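5.3 What the stop counter was counting

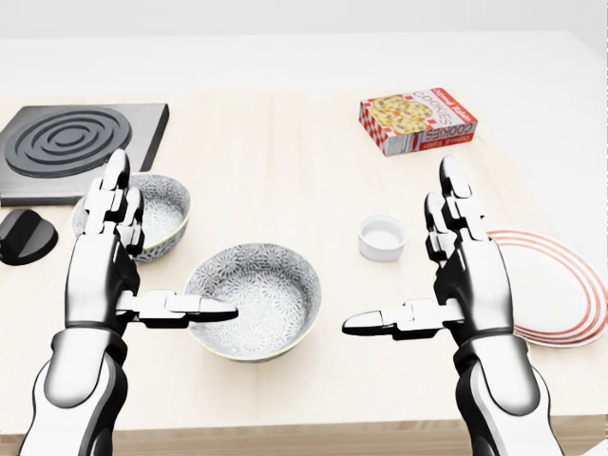
Figure 7. Bimanual kitchen task in simulation. A patterned bowl stands between the two hands, with the hot plate at the upper left of the table and a striped plate at the right.

Can a simulated safety stop tell us whether a two-handed robot is safe to run near people?
Only in part. It can tell us whether the stop rule was written down correctly and whether it is called at the right moment. It says little about whether the arms would halt in time, and in our case it did not even do the first job properly for most of the study.

We had meant this section to be short. The stop layer, which we took over almost unchanged from the Kastodis controller, watches the distance between the two hands and the force at each fingertip, and freezes both arms when either passes its limit. Over 1000 simulated runs of the bowl task it reported 6 stops. An earlier draft of this paper gave that number as evidence that the learned policy was gentle, and one of us (Galli) had already put it in a talk. We now think the number was wrong, and that we should have doubted it sooner than we did.

The doubt came from a dull source. While preparing clips for the appendix, Ruggiero played back runs at quarter speed and found one in which the thumb of the left hand passed into the thumb of the right. The two parts overlapped for a short while and then sprang apart, the bowl was thrown against the box, and the run carried on to its end. The stop layer had logged nothing. The run was also marked as a success, as the bowl had come to rest upright inside the target area. A reader of our results table would have had no way to learn that anything had gone wrong.

We then went back over the logs by hand, looking for sudden jumps in joint speed without a matching stop. This gave 43 runs in which the hands had clearly struck one another or had gone through one another. Only 6 of these were the stops already reported. The remaining runs had been passed over in silence. We make no claim that the search was complete. It would miss any slow contact, in which the hands lean on each other without a jump in speed, and slow contact is the kind most likely to wear out a real finger joint.

The cause, once found, was easy to state. The distance check does not use the full shape of the hand. It uses a set of spheres placed along each finger, and the spheres for the thumb had been copied from an older hand model in the Tedesco library, whose thumb was shorter. In the present model the last part of the thumb lay outside every sphere. As far as the stop layer could tell, the thumb ended at its second joint. The physics engine did know about the tip, and treated it as solid against the bowl, the table and the other objects, but contact between the two hands had been switched off in the engine to save time, on the grounds that the stop layer would take care of it. Each part of the system was relying on the other. Where they met there was a gap as long as a thumb tip.

The force limit should have caught at least some of the cases. It did not, for a reason that we find harder to forgive in ourselves. Fingertip force was averaged over 40 steps before being compared with the limit. The averaging had been added months before, in March, when the raw signal was setting off stops each time a finger touched the rim of a bowl. It made the false stops go away. It also flattened any blow shorter than the averaging window, and a blow is nearly always short. The change was recorded in the project notes as a fix for noise, and at the time neither author asked what else it would remove.

The starting pose made matters worse. As in Figure 7, the thumbs point towards each other across the middle of the workspace, and the policy tends to return to something like this pose between attempts. It is a sensible way to hold two hands ready for a bowl. It also puts the least protected parts of both hands closest together, at the moment when a small error in either wrist does most harm. Had the policy been trained from a pose with the thumbs turned away, the fault might have stayed hidden for the whole study, and we would have published the 6 stops with a clear conscience.

We repaired the sphere set, turned contact between the hands back on, and replaced the averaged force with two limits: a low one on the averaged signal and a high one on the raw signal. The runs were then repeated with the same starting positions. We do not offer the repeated result as a safety figure. The number of stops went up, as one would hope, and the number of successful runs went down, as one would fear. Some runs that used to succeed by letting one hand slide through the other now end in a freeze with the bowl untouched. We had been training the policy in a world where its hands could share the same space, and it had learned to make use of that.

This last point bears on a wider habit in the field, ours included. Simulated success rates are commonly given with no account of which contacts the simulator was allowed to ignore. The choice is rarely hidden. It sits in a settings file that anyone may open, and few do. A policy trained with hand-to-hand contact switched off will be scored as more able than it is, and the error grows with the closeness of the work. Passing a cup from one side of a table to the other may hardly be affected. Two hands closing on one bowl are affected a good deal.

Nor do we believe that a better simulator would settle the question. Our physical test stand at Rellska, which uses the same arm controller with simple padded grippers, takes a while to come to rest after a stop is called. The simulated arms come to rest at once, by decree. Any statement of the form "the stop layer prevented harm" is, in simulation, a statement about an arm without momentum. We removed two such statements from the introduction. A reviewer may reasonably ask why they were there, and the answer is that they had been carried over from a funding report, where the same wording had gone through without comment.

It might be said in our defence that no equipment was damaged and that the faults were found before the policy was moved to hardware. Both are true and we draw little comfort from either. The faults were found because one author wanted a nicer clip for the appendix. No test in our suite was designed to find them, and the tests that did exist all passed. One checked that the stop layer froze the arms when it was handed a distance below the limit. It was handed that distance directly, as a number, so the code that worked the distance out was never exercised. We suspect that tests of this kind are common — they are quick to write and they turn green.

For the Tidine task set, from which the kitchen layout was adapted, we have added three checks that are run before any training begins. The first moves each finger slowly towards its partner on the other hand and demands a stop before the drawn shapes touch. The second strikes a fingertip with a very short force and demands a stop on the raw signal. The third compares the outline of the drawn hand with the outline covered by the spheres and refuses to start if any part lies outside. This third check would have found the thumb fault on the first day. It also failed on two other hand models that we had used in earlier work, and we are now going back through those results. Until this is done we ask readers to treat the stop counts in that work as unreliable.

There remain faults that these checks cannot reach. None of them looks at what happens when a held object lies between the hands, where the distance between fingers is small by design and the stop layer must be told to allow it. At present the allowance is made by name: if the object is on a list, the limit is lowered. The bowl is on the list. The limit stays lowered until the policy reports that it has let go, and so the safety rule depends on the word of the thing it is meant to watch over. We have not solved this. We have only written it down, with the runs in which it mattered, in Appendix C.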